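3.2 Surfaces and cleaning tools

The kitchens in the study fell into two groups by worktop. In the first group the counters were laminate or sealed wood, and residents cleaned them with whatever cloth was at the sink. In the second group they were polished stone, mostly marble, and residents there tended to keep a separate bottle for the counter and to use it more often. We had expected the opposite, since stone is sold in the region as the surface that needs the least care. The interviews suggest that people who had paid for marble were simply more worried about it.

Most of the worry was about acid. Marble is largely calcium carbonate, and vinegar, lemon juice and many bathroom cleaners etch it on contact. The etch mark is a dull spot in the polish that no amount of wiping will remove. Residents often confused these spots with water stains or with dried soap, and several told us they had responded by scrubbing harder. Abrasive pads leave fine scratches, and on a dark stone the scratches show up under a ceiling lamp long before they can be felt with a finger. Inês Marinho, who carried out the home visits in November, recorded the condition of each counter under the same hand lamp held low to the surface, so that scuffing could be told apart from smears.

Veined stone made the recording harder. Pale veins on a dark ground hide small chips and crumbs, and a resident who is asked to clean "until it looks clean" may stop early or go on far too long. For this reason the cleaning task described in Section 3.3 was set by procedure: spray, wait, wipe in one direction, dry with a second cloth. Figure 2 gives the type of counter and bottle we have in mind when we speak of the stone group. 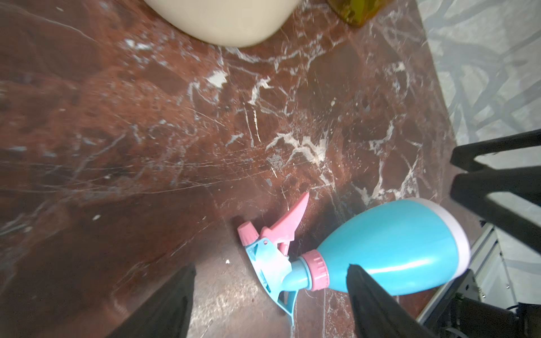
Figure 2. Trigger spray bottle lying on its side on a polished, veined marble countertop. Fine scratches are visible in the polish.

Where the bottle is kept turned out to matter as much as what is in it. In the Moreira apartments the only cupboard with enough height for a trigger bottle is under the sink, behind the trash bin, and residents there left the bottle out on the counter between uses. In the Undon building a narrow shelf beside the stove takes a bottle standing up, and most households used it. Bottles left out were picked up more often, but they were also knocked over more often. A bottle on its side may leak slowly at the collar if the sprayer has not been screwed down fully, and a thin film of cleaner left on marble overnight can leave a mark even when the product is sold as safe for stone.

We therefore asked residents to check the collar after each refill. Refilling was common. Households bought concentrate in large containers and mixed it in a small bottle, usually without measuring. The labels we read gave the dilution as one part in 50 for daily use and one part in 20 for grease. When asked to mix a daily-use bottle as they normally would, residents nearly always made it too strong. Too strong a mix does little harm to laminate, but it leaves a haze on polished stone, and the haze was then treated with more spray.

Two cleaners were supplied for the trial, Roltent and Nudix, both pH neutral and both without fragrance. They were decanted into unmarked bottles of the same size so that residents would not be guided by the label. Each household used one product for 2 weeks and then changed to the other. We did not ask them to give up their own cloths, which ranged from microfiber to cut-up T-shirts, although the type of cloth was written down at each visit and is used as a control in Section 4.

The trigger itself drew more comment than either liquid. Older residents found a long trigger easier to pull because two or three fingers fit on it, while a short one had to be worked with the index finger alone. Some of them pumped a short trigger with the bottle resting on the counter and tipped it forward with the other hand. This put most of the liquid in one small pool close to the edge, and the far side of the counter was wiped with what was left on the cloth.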